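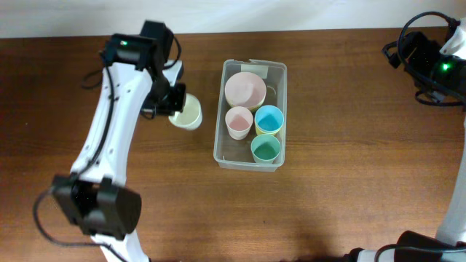 Cups and the storage box, on the table

Pedport Fans Board > Football > Kong Field seating plan, is anyone buying this?

northend_gripe
So the club put out its "fan experience" update for next season and I've read it twice now. The short version is they want to pull out the bleachers behind the north end zone and put in a standing deck with a bar. They say it'll bring attendance up. Last year's home average was 2187 and we went to the playoffs. I don't see how fewer seats gets you more people.

Also the deck is "presented by Nimgate," and I've never met a person in this town who can tell me what Nimgate sells.

tailback_tom
The seats behind that end zone are empty by the third quarter anyway. I sit across from them. You could land a plane there. Put a bar in and maybe people stay.

northend_gripe
They're empty by the third quarter because the sun is in your eyes and the one restroom on that side has been locked since May. Fix the restroom.

puntgod
Didn't they promise a new scoreboard in the same kind of letter? We're still looking at the old one with the dead bulbs in the down marker. I spent half of the Prosex game thinking it was 1st down.

wideleft
To be fair the scoreboard was the previous ownership.

puntgod
Same guy writing the letters though. Same font too.

okie_drill
I'm going to disagree with most of this. I've had season tickets a while and the game day stuff is stale. My kids are in high school and they don't want to sit on a metal plank for three hours. They want to walk around and talk to their friends. Every school and minor league team within driving distance has done something like this, and I haven't heard of any of them going under over it.

northend_gripe
Have you heard of any of them winning more? Or lowering prices? The letter says ticket prices will be "reviewed." I've been around long enough to know which direction reviewed goes.

okie_drill
You don't know that. You're guessing.

northend_gripe
Sure I'm guessing. Want to bet a hot dog?

okie_drill
Fine. Hot dog, with onions.

saltyguard64
What bugs me is the capacity number. The letter says 3819 "after full build out." Right now I'd put it a little under that, and they're removing seats. So either the standing people are packed in like a subway car or someone is counting the parking lot.

wideleft
Standing room counts for more per square foot than bleachers. That's normal.

saltyguard64
Normal, okay, but then say it's standing. Don't put out one big number and let everyone think it's seats. If I'm bringing my dad he needs a seat with a back on it.

tailback_tom
There's still the whole home sideline for that. They're not touching it.

saltyguard64
They're not touching it this year.

puntgod
Can we talk about the actual team for a second? We lost both starting tackles and the only signing so far is a long snapper. I'd trade the deck and the bar for one guy who can block the edge. Prosex had us in the backfield all night and they didn't even have to blitz. They'll do it again if we run out the same line.

wideleft
It's early. Camp hasn't opened. They usually sign linemen late when the bigger clubs make cuts.

puntgod
They usually SAY that. Last time we signed one late and he lasted 2 games before he was back on the bench with a boot on.

wideleft
An ankle isn't the front office's fault.

puntgod
Playing a guy at right tackle who'd been a tight end in college is, though.

okie_drill
OK that one I can't defend.

end_around_ed
Lurker here. I went to the open meeting at the field, there was a pretty small crowd. I asked about the restroom and was told it's "in the plan." I asked which page and they said they'd get back to me. On the deck, they did say existing north end ticket holders get first pick of sideline seats, but they wouldn't say at what price. The drawing they had up showed the student band in the corner where the visitors' tunnel is, so I wouldn't call it a final drawing.

northend_gripe
Thanks for going. "In the plan" is about what I figured. Did anybody ask about Nimgate?

end_around_ed
Someone did. "A solutions partner."

northend_gripe
Great, cleared that right up.

tailback_tom
I'll still be there opening night. You will too, gripe.

northend_gripe
Yeah, I renewed already. I want my seat number in writing before they take any bolts out, and I'm emailing the ticket office about it tonight. If anyone else in the north end hears back first, post what they told you.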